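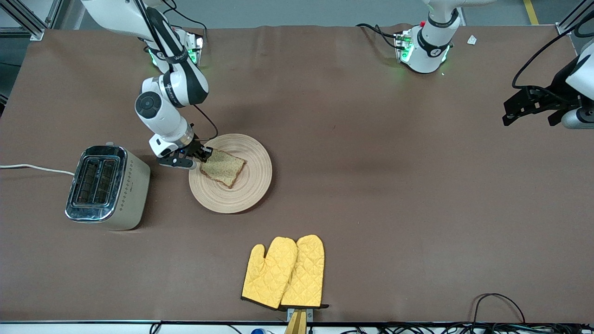 Cheuk-hei Fang
Lab instructor and lead author, Part Two

Chapter 3
Fingers First: Comparing Grippers on Soft Things

When I taught this material the first time, I started with steel blocks. Everyone starts with steel blocks! They're cheap, they don't squash, and every gripper on the shelf can pick one up, so by the end of the first lab my students had a table full of perfect scores and no idea which gripper they'd want to own. The next February I threw the blocks in a drawer and went to the grocery store instead.

So we're going to spend this chapter on bread. A slice of bread is flat, light, a bit springy in the middle and tougher along the crust, and it tears if you're greedy with the force. With a two-finger gripper you also have to decide where to grab it. Pinch a corner, as the arm over the wooden plate is doing, and you get a small patch of contact with the rest of the slice hanging out past the fingers. Pinch the middle of an edge and the load is better balanced, but now you need room on that side for the fingers to get in, and a plate rim or a toaster slot may not give it to you.

My colleague Hsiu-ying Leung and I argued about this for most of a semester (she's an edge person, I'm a corner person). We finally ran 96 picks with the Bekura fingers and 96 with the Zurer fingers, same arm, same controller, a fresh slice every time. I'll show you the full results in Section 3.4, but I'll spoil one of them now: changing the grasp point mattered more than changing the fingers. I was pretty annoyed, having just talked the department into buying the second set.

That's the big idea I'd like you to carry into the lab. A gripper comparison is never only about the gripper. If you swap the fingers and also move the plate, or let a different person drive the arm, you've compared a whole bundle of things and you won't be able to pull them apart later. Change one thing, write it down, run it again.

You'll meet three kinds of trouble along the way:

Slip. The slice rotates or slides between the fingers after the grasp closes.
Crush. The fingers hold on fine, but they leave a dent or a hole.
Miss. The fingers close on air, or on the plate. (Listen for this one. You'll know it.)

Score each kind separately. Troels Bach, who wrote the exercises for this chapter, likes a single pass/fail column, and for a quick check I'll go along with that, but a gripper that slips and a gripper that crushes need opposite fixes.

Before you read on, get out your lab notebook and look over Worksheet 3A. Set the grip force to the lowest value on the sheet, do 31 picks at a corner, and don't touch the settings partway through even if it's going badly. Then turn to Section 3.1, where we'll work out how much force a slice of bread needs in the first place.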